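Sharpening day, finally!

24 April 2018

I finally bought a proper whetstone, and I have to tell you all about it because I have been grinning at tomatoes for a week.

For years I used one of those pull-through gadgets. It worked, sort of, and left my chef's knife with an edge like a bread saw. Then Matilde Aguiar (she taught the evening class I took in September) handed me one of her own knives and a ripe peach, and that was it. I wanted that!

So I ordered the Clinda double-sided stone, 500 grit on one face and a finer one on the other. Soak it until the bubbles stop, set it on a damp towel, find your angle and go slowly. My first attempt took 60 minutes for a single knife -- ridiculous, I know -- but I loved every bit of it. You can feel the burr come up under your thumb, and then you flip the blade and chase it away again.

A tip from Urs Reisinger, who commented on my last post: color the edge with a marker first. Wherever the ink is still there, you missed. Brilliant, and it fixed my wobbly tip in one evening.

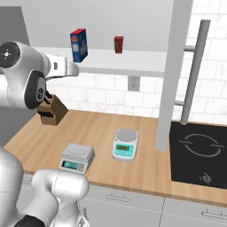 Storage matters nearly as much as the stone, and I used to be terrible about it. Everything went loose in a drawer, banging around with the can opener. A wooden block with a slotted top, black handles sticking out where you can grab them, is still my favorite way to keep knives. Slide them in spine first if the slots are upright, and tip the block over the sink now and then to shake out the crumbs. Next up is my old paring knife, which has a chip near the heel. Wish me luck!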